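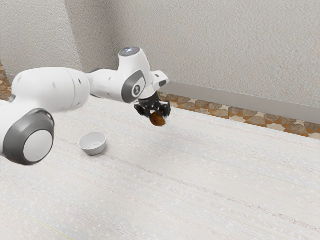
3. Connecting the newsroom phone line to the call recorder

This section is for the editor on duty and for the technician who installs the Tullico recorder at the news desk. Read Section 2 first if the recorder has not received its license yet.

Before you start, check that the desk phone has firmware 8 or later. Older phones will connect, but the calls are saved without sound on the caller's side.

1. Turn off the desk phone and unplug its network cable.

2. Plug the cable into the port marked LINE on the recorder. Use the short cable from the box to connect the port marked PHONE to the desk phone.

3. Turn on the recorder and wait until the display shows READY. The first start takes nearly 3 minutes.

4. Open the Cilen control page in a browser and log in with the desk account. Select Lines, then Add line.

5. Type a name for the line. The name can have up to 16 characters – letters and numbers only. It will be printed on every transcript, so please do not use the name of a reporter.

6. Under Consent message, choose Play to both sides or Off.

CAUTION: The rules for recording a call are different from state to state. Do not choose Off before your legal editor has confirmed this in writing.

7. Make a test call from an outside number. Speak from both sides, hang up, and open the call under Recent. Both voices must be heard.

Note: If a call is transferred to another phone, recording stops at the moment of transfer. The second phone must have its own line on the recorder. This is also true for cell phones that are forwarded to the desk.

Storing of calls

Calls are kept for 28 days and after this they are deleted. To keep a call longer, open it and select Hold – the hold stays until an editor removes it. Calls on hold are not included in the nightly copy to the Plamham archive, you must export them by hand (see Section 5).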